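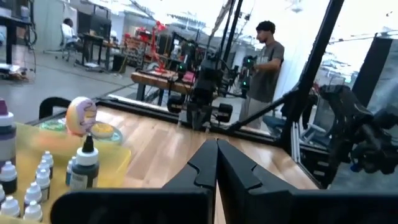 Tondell Maple Worktop

Our Tondell worktop began with a cake decorator. Afia Addo had been mixing her colors on a wobbly folding table for years, and she came to us asking for something she could lean on, spill on and scrub down at the end of a long day. Genji Maruyama built the first one in our Titmont shop, and we liked it so much that we made another for ourselves (and then, well, everybody wanted one!).

The top is solid maple, glued up in long strips and sanded until it feels lovely under your forearms. It arrives with two coats of our Kamata board oil already on it, so you can set it up and get going the same afternoon. Color varies from strip to strip, and we don't stain anything to even it out.

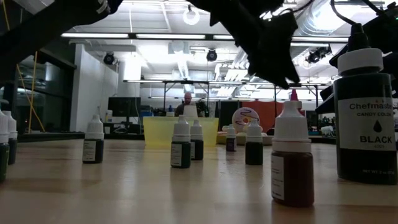 Chefmaster Candy Color in black, with smaller dropper bottles on the wood.

Food coloring is hard on any wooden surface, so please wipe drips up while they're fresh, with a damp cloth and a little dish soap. If one gets away from you, rub the spot with baking soda paste, let it sit for 30 minutes, rinse and dry, then oil again. Old marks do fade with use, and plenty of our customers get rather fond of theirs. 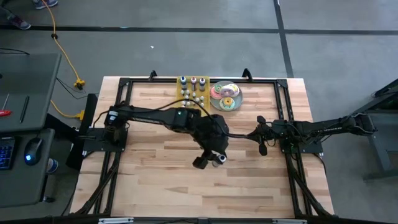

As for size, the standard top is 59 inches long and 30 inches deep, and it ships in one piece, so do measure your doorways and that awkward turn at the top of the stairs. Legs are sold separately in sets of 4. The Troron steel set is the one we'd pick for a kitchen with an uneven floor, with leveling feet you can turn by hand.

Made to order. Tops ordered in December 2022 will be ready in April. Oil refills are available from the shop at any time.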